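About Skamex

Skamex is a small test shop. We try out grippers, arms, wrist cameras and controllers on behalf of people who are thinking of buying them, and we write down what went wrong. We don't sell any of the equipment, we don't take commission from those who do, and we have turned down work from makers who wanted to see the report before the customer did.

The company was started by two brothers, Killian and Timothée Boyer. Killian had spent years fitting arms into other people's factories and had grown tired of being blamed for what the brochure said. Timothée repaired office computers and thought the whole idea of a robot doing his job was daft. He still mostly thinks so. The first bench was paid for out of their own pockets and the second by a customer who had asked us whether to buy an arm and was told no.

What we do

Most of the enquiries we get start with a video. Somebody has watched a gripper pick up an egg, or plug in a cable, and wants to know whether it will do the same on their own line. Our answer is usually that we would like to see the other takes. A video shows one go. We ask for 1,000 before we'll put a success rate in a report, and if the customer only wants to pay for fewer we say so on the front page, in the same size of type as the result.

We test with the customer's own parts, worn ones included. Suppliers like to send a fresh set of matched pieces with clean edges, and we put those in a cupboard. If your returns department gets cases with bent rails and labels peeling off, that's what goes on the bench.

A standard comparison takes 20 working days. It covers up to 5 grippers on the same arm with the same controller, and nobody from the supplier is in the room while the counted runs are done. They can come on the first day to set things up and complain about our table. Several have.

We are often asked which gripper is best. We haven't got an answer and we're suspicious of anyone who has. We can tell you which one dropped your part least often, how long it took to swap the fingertips, and whether the screws worked loose.

Computer take-apart work

Since May a good part of our time has gone on desktop and server machines. It started with Irkasance, a firm that strips old office equipment for parts and was quoted a great deal of money for an automatic line. They wanted to know if any of it would work before signing. The job list sounds dull: take a drive out, lift a card, lay the part in a tray, put one back in. A person with a bit of practice does it while talking about something else.

For an arm it is a poor place to work. There are rails and brackets at every height, cables that never lie the same way twice, and shiny metal that a camera can read as an edge or as nothing at all. Big grippers hide the thing they are reaching for. Small ones tend not to have the pull for a tight connector. A camera at the wrist gets you close, but what it mainly gets close to is the gripper, so we also want a view from further back before we believe anything.

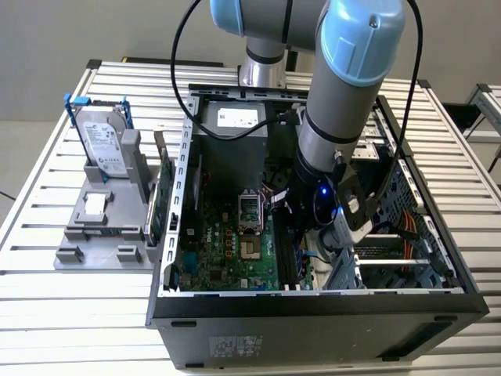
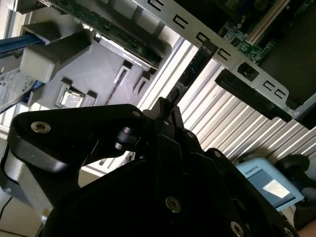

The Irkasance report listed 318 separate faults, from dropped parts down to a controller menu that forgot its settings. Some were ours, and those are marked as ours. The customer bought one arm in the end, for one task, and kept the rest of the money. We count that as a decent result, though the supplier of the full line saw it differently and wrote us a long letter.

Rey and Kudport

Two names come up in our reports and people ask about them. Rey is our own logging program. It records each attempt, the force at the fingers and the time taken, and it can't be edited afterwards, not even by us. It is ugly and we have no plans to sell it. Kudport is the plate we made so that different grippers can go on the same arm without an afternoon of drilling. The drawings are free to anyone who writes in. It has one known weakness, a bit of play under sideways load, and the drawing says so.

What we won't do

We won't run a demonstration for an open day. We won't say a system "learns" unless somebody shows us the figures before and after. We won't give a yes or no over the telephone, however nicely we are asked.

Visiting

Customers are welcome to watch their own tests, and we would prefer it if you did. Bring a part that gives your own staff trouble. The next bench day open to new enquiries is 17th September, and places go to those who write with a proper description of the job. Killian answers the post. Timothée will want to know why you can't just do it by hand, so please have a reply ready.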